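Gullo: Robotics Club Simulation Set

Welcome! Gullo is what our student robotics club built over one very busy November, and we're thrilled to finally share it. It holds simulated runs of a robot arm working over a bedroom dresser full of clutter, put together for our reach-and-grasp project.

What's in it

- 124 runs, up to 30 seconds each
- 3,630 still images pulled from those runs
- 80 runs for training, the rest held back for testing

Two stills, both with the clock and the magenta and yellow object on the dresser:

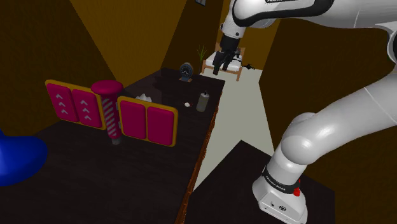
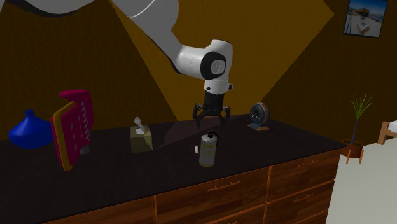

Getting started

Unpack the archive, open the folder called zurgate, and read notes.txt first. New members usually have a run playing back before the meeting ends!

Known problems

Colors shift a little between renders. Grasp labels were done by hand, so please tell us if one looks off.

Who made it

Begoñe Goicoechea set up the room and Ezequiel Bustamante wrote the export script (twice, after the first one ate a weekend of renders). Fixes and new object ideas are very welcome.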